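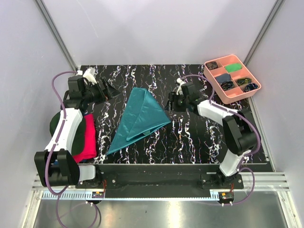 Beril Ekinci folds satin for a living, or at least that's how she puts it when people ask and she doesn't feel like explaining. What she does is sell scarves, slips and pajama sets out of a narrow shop called Aksoy, on the second floor of the old Jultgate arcade, and every single thing she sells is slippery. I've been buying pillowcases from her for years (my hair is fussy) and every time I get one home and wash it, I never manage to get it back into the shape it came in. So one Saturday I went up there an hour before opening with two coffees and a bag of my own sad laundry and asked her to show me.

"Oh, you brought homework," she said, and tipped the whole bag out on the counter.

She's a fast talker and a faster folder, so some of this I had to ask her to repeat. The first thing she wanted to talk about was the surface. I'd always folded on the bed, on top of the comforter, and she made a face like I'd told her I iron on the carpet.

"A bed is the worst place! It's soft, so the cloth sinks, and then you pull one side and the other side goes with it. You need a table. Any table. And you clear it before you start, or at least you push your piles out to the edges so the middle is free. People start folding with their phone and their mug and their keys right there, and then they wonder why they have no room for the sleeve."

Her own piles live along the left side of the counter. Trays go in the far corner, where she can reach them without leaning on anything. I asked if it mattered which side and she laughed at me. "It matters that it's the same side tomorrow."

Then she took one of my pillowcases, a navy one from Landia that I've had forever, and shook it out once, hard. She doesn't smooth things with her palms the way I do. She uses the back of her hand, from the middle out, and she goes slowly, which surprised me given how fast she does everything else. Palms drag, she says. If you've put on hand cream in the morning they drag even more, and you'll leave a mark on a pale satin that you won't see until you're standing by a window.

"My aunt taught me that. She worked for Maretti for 14 years, in the back, packing. She'd check my hands before she let me touch anything. I was nine! I thought she was being horrible."

The aunt comes up a lot. It was the aunt who taught her the triangle, too, which is the fold I'd really come for. Beril does it with all her square scarves before they go anywhere near a drawer, and I'd assumed it was for looks.

"No, no. It's so I can find the corners again. You fold a satin square in half and half and half, like a napkin, and it slides apart and you've got eight layers going eight ways. With a triangle you've got one long edge at the bottom and one point at the top, and your hand knows where it is. Then you bring the sides in, and if there's a bit left over you tuck it under at the end. It doesn't have to be perfect. Look at this one, it's all crooked, it'll be fine."

I tried. Mine came out looking more like a fish. She turned it around to face her, tugged the wide end straight with two fingers, tucked the loose corner in and handed it back to me to do again from the start. I did it five or six times. I will say the last one was pretty decent, and she said so, and I was stupidly proud of it for the rest of the day.

We got onto mixing fabrics after that. I'd thrown a couple of cotton T-shirts in the bag, and she sorted them out into a separate heap before I'd even finished my sentence. Cotton first, she told me, always. It stays where you put it, so you get those done and out of the way while you're warming up, and you save the slithery stuff for when you're paying attention. She also won't stack satin on satin. There's a cotton piece or a sheet of tissue in between, every time, or the whole pile leans over in the night. "You come in and it's on the floor. It just went! Like a cake."

The shop was getting brighter by then and somebody rattled the door, saw us, and mouthed sorry. It was Kilian Zaugg, who has the button and trimmings place at the end of the same hallway, and she let him in because he'd brought her a box of snaps. He listened to us for a minute with his elbows on the counter.

"She's going to make you do the fitted sheet," he said.

"I'm not making her do the fitted sheet."

"She made me do the fitted sheet."

I asked Kilian whether he folds the way she does and he said he rolls everything. Socks, shirts, tablecloths, all of it. Beril put both hands over her ears. They've been having this argument since he moved in, as far as I can tell, and neither one has budged. His case is that a rolled shirt takes up less room and you can see them all at once in the drawer. Hers is that a rolled satin camisole has a spiral crease in it by lunchtime and he's welcome to come and steam it. He does sell a lovely ribbon, though, and she admitted that ribbon should be rolled, so I suppose that's one point to him.

Once he'd gone I wanted to know about small things, the stuff that doesn't really fold. Hair ties, belts, the little sashes that come off robes and that I can never match up again. She keeps all of that in divided trays, the cheap plastic kind you'd put screws in. She has one by the counter for whatever's come loose during the day and she empties it before she goes home.

"That's the rule. It's not storage, it's a waiting room. If something's been in there for a week, it doesn't belong to anything and it goes."

I have a drawer at home that's been a waiting room since we moved in, but I kept that to myself.

I did ask how many pieces she handles in a day. In a quiet week hardly any, she said, but in August, when the wedding people come through for robes, she'll fold up to 250 and then go home and leave her own washing in the basket. That cheered me up no end. Her kitchen chair has clothes on it, too! She told me so without any shame, and then she told me the trick she uses when she's tired, which is to do two things and stop. Two things off the chair, folded properly, put away. Then dinner.

"Most nights I end up doing more. Some nights I do two."

By this point my whole bag was done and squared up on the counter, and the opening time on the door had come and gone by a few minutes. She wrapped the pillowcases in tissue as though I'd bought them, put a sticker on it, and asked if I wanted the fitted sheet lesson after all. I said next time. She wrote it down in her appointment book, in pen.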